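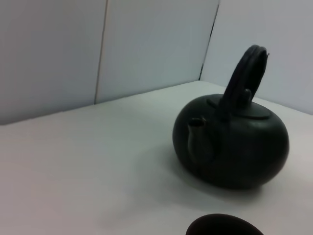 Selon Cameron Ruawai, refaire le calibrage de la caméra de poignet chaque matin ne sert à rien, et il l'a écrit sous la première version de cette page : « Si votre support bouge toutes les nuits, réparez le support. » Je suis d'accord avec lui sur le fond. La procédure du fabricant demande pourtant ce calibrage quotidien, et je l'ai suivie assez longtemps pour m'en méfier.

Voici donc comment je règle la cellule Palline pour la saisie d'objets à anse, théière comprise. Je ne garantis rien au-delà de notre montage.

Avant de commencer

Coupez l'air et mettez le bras en mode manuel. Il vous faut une clé Allen de 3, un chiffon non pelucheux et la mire livrée avec le support Brunditz. La notice parle d'un « réglage en 10 minutes ». Je n'y suis jamais arrivé, comptez une bonne matinée la première fois.

1. Vérifier le support

Prenez la caméra entre deux doigts et essayez de la faire pivoter. Au moindre jeu, resserrez les vis en croix. Le frein-filet fourni tient mal, j'en mets un autre.

2. Nettoyer l'optique

Une image molle ne vient pas forcément de la mise au point. Essuyez la lentille, reprenez une vue, comparez. Si les bords restent flous, desserrez la bague d'un quart de tour et recommencez, bras immobile.

3. Refaire la mire

Posez-la à plat et prenez 12 vues en changeant l'inclinaison du poignet. Le logiciel se contente de moins et affiche quand même un voyant vert. Ce voyant indique que le calcul a abouti, pas que le résultat est bon. Ouvrez le journal et lisez l'erreur résiduelle.

4. Placer l'objet d'essai

Un objet sombre et mat sur un plateau clair facilite le détourage, mais l'ombre au pied est souvent prise pour un morceau de la base. Baissez le seuil jusqu'à ce que le contour remonte sur l'objet. Méfiez-vous aussi d'une anse haute vue presque par la tranche : elle paraît étroite, et la largeur estimée ne vaut pas grand-chose. Tournez le poignet et prenez une seconde vue avant d'autoriser la descente.

5. Essayer la saisie

Vitesse réduite, main sur l'arrêt d'urgence. Approchez par le dessus de l'anse, sans passer du côté du bec. Si les doigts arrivent décalés toujours dans la même direction, revenez à l'étape 1 avant de toucher aux paramètres. Un décalage qui change de sens d'un essai à l'autre vient plutôt de la détection.

La correction automatique ajoutée en octobre est censée rattraper tout cela. Chez nous elle masque surtout un support desserré, et je la laisse désactivée. Pour la couper : menu Vision, onglet Poignet, décochez « compensation », puis redémarrez le contrôleur, sans quoi l'ancienne valeur reste en mémoire.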